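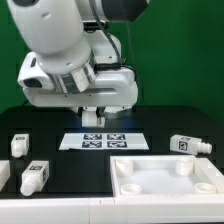

Li-hua Liao asks that installers read the drain test before they mount the housing, as a filter head fixed too low cannot be corrected once the pipe is cut. The steps below follow that order.

4. Installing the Gellance Under-Sink Water Filter

4.1 Before you start

The filter is for cold water only. Do not connect it to a hot line or to a supply that has not been treated.

CAUTION: Close the main valve and open the lowest tap in the building. Residual pressure can push the fitting off the pipe.

1. Close the cold water valve under the sink.
2. Open the kitchen tap and let it run until the flow stops.
3. Place a pan under the valve outlet.
4. Loosen the supply hose by hand. If the flow restarts, the valve is not sealing. Stop and replace the valve.

4.2 Mounting the bracket

1. Mark the bracket position on the cabinet wall. Leave 142 mm between the bottom of the filter head and the cabinet floor.
2. Drill the pilot holes and fasten the bracket with the two long screws.
3. Hang the filter head on the bracket with the arrow pointing toward the tap.

Note: Brackets from the older Duveck kit have a different hole spacing — do not reuse them. 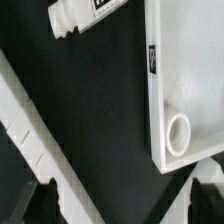 Issue 19

4.3 Connecting the supply

1. Wrap the inlet thread with sealing tape, clockwise as seen from the open end.
2. Screw the inlet fitting in by hand until it stops, then give it one quarter turn with a wrench.
3. Repeat for the outlet.
4. Insert the cartridge and turn it to the right until it locks.
5. Open the cold water valve halfway and check both fittings for leaks.
6. Open the valve fully and flush the cartridge. Discard the first 19 liters.

CAUTION: Do not use pipe compound on plastic threads. It can crack the filter head, sometimes weeks after installation.

4.4 Cartridge life

Replace the cartridge after 1,000 liters or when the flow drops noticeably. In hard water areas, inspect it every 200 liters. Write the installation date on the label supplied. For resetting the counter, see 5.2.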